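Otden: a Table-Top Arm Built in a Shared Workshop
Project report, second-year mechatronics
Group: Sidra Khokhar, Ognjen Kelmendi, Usa Luangrath
Supervisor: Emiliano Esquivel

1. What we set out to do

The task was to build a small arm that could pick up household containers and put them down somewhere else on purpose. Our proposal, written in February and full of confidence, promised a machine that would clear a kitchen worktop. The proposal also contained a drawing of the arm loading a dishwasher. We would like the drawing to be disregarded.

By the second review the aim had shrunk to this: given two or three containers on a white table, the arm should find the nearest one by its wrist camera, close on it, lift it and move it a hand's width to the left. This report covers that version.

The arm is called Otden, after a misprint on the box the bearings came in. Ognjen wanted something from Greek myth and was outvoted.

2. The workshop

We built at Lamthorpe, the shared workshop behind the old bus depot, where student groups get a bench in exchange for sweeping up. Our bench was number 6, between the bandsaw and the door. Both of these turned out to matter. The bandsaw shook the table, and the door let in daylight at an angle that changed all afternoon, so anything we tuned at two o'clock was wrong by four.

Jordan Blackburn, who runs the metalwork evenings, let us use the lathe for the shoulder joint and was patient about what we did to it.

3. The arm

The frame is cut from aluminium offcuts. The shoulder and elbow use the larger servos, the wrist uses the smaller ones, and all of them are driven from one board. The first shoulder bracket bent under the weight of its own forearm. The second was thicker and did not bend, so the table clamp gave way instead. The third attempt moved the power supply to the base as ballast, an idea Usa had suggested in week one and has mentioned since.

Total spend came to 94 pounds, leaving out one servo that we prefer not to discuss.

4. The camera at the wrist

A small camera sits at the wrist and looks along the gripper. Mounting it there meant we did not need to work out where the arm was compared with a fixed camera, which had eaten most of March. The price is that the camera gets very close to things. A cup that looks like a cup from across the room becomes a large brown curve at working distance, and the software has to decide what to do with a curve.

Our finder looks for edges against the white table, joins them up and guesses at an outline. It was tuned on opaque mugs, where it did well. Then we moved on to tinted, see-through containers, and it began to report rims inside rims, shadows with handles and, once, the table.

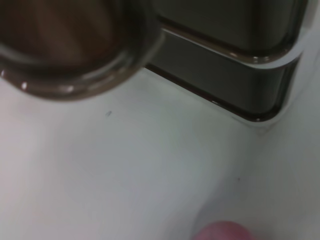
5. Tinted containers

The round brown cup and the darker rectangular container were the pair we used most, as they upset the finder in different ways. On the cup, the thick rim catches bright highlights along its lower curve, and the early version treated each highlight as a separate small object worth picking up. The rectangular one has a ledge across its front that throws back a thin line of light. The finder took the ledge for the top edge and aimed low.

Overlap made it worse. With the cup nearer and overlapping the left side of the container behind, the two outlines ran together into a single item, which the arm then tried to grip across its full width. The gripper does not open that far. It tried anyway — several times, with what looked like conviction.

Three changes helped. Sidra added a step that ignores very small bright patches. We made the finder prefer the lowest strong edge, where the object meets the table. And we taught it to leave specks alone, having watched the arm pursue a bit of dust.

6. Testing

Ognjen wrote a logger that saved every attempt, and by the end it held 1,017 of them. This sounds thorough. A large share come from one evening when the arm was left running with nothing in reach and kept a careful record of failing to find it.

With opaque mugs, the arm now does the job well enough to show visitors. With a single tinted container it is decent in the morning and moody after lunch. With two overlapping, it depends on the angle, and we chose the angle for the demonstration with some care.

7. What we would change

A lamp of our own, first of all, and a curtain across the door. A stiffer wrist would help too, as the camera still wobbles for a moment after each move and we simply wait for it to stop. Emiliano suggested a second view from the side, which would settle the overlap problem and bring back everything we disliked about March.

The code and cutting patterns are on the shared drive under Otden. The folder called Otden_final is an old one. Use Otden_final_3.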